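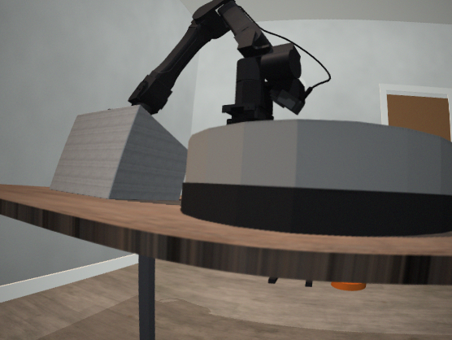
Robotic arm over a tabletop, gripper at the gray block (simulation render)

Progress report on Flikis, September 27, 2025

Thank you again for your patience over the summer, and for the kind note after our last call, which went up on the wall next to the coffee maker. Flikis is coming along nicely, and I'm happy to say the second island is now playable from the dock all the way to the lighthouse (with placeholder music, so please forgive the humming).

We had 200 players in the closed test on the Ollus build, and they were wonderfully blunt. Most of them loved the fishing and got hopelessly lost in the caves, so we've redrawn two of the cave maps and added lanterns at the forks. Saving in the middle of a storm used to eat people's inventory, and that's fixed too.

The one thing running behind is the Gririer boss fight. It needs four more animations, and I'd love to give them the time they deserve, so we're asking to move that milestone to the end of October. The budget stays as it was, and the next build will come to you with the new cave maps in it.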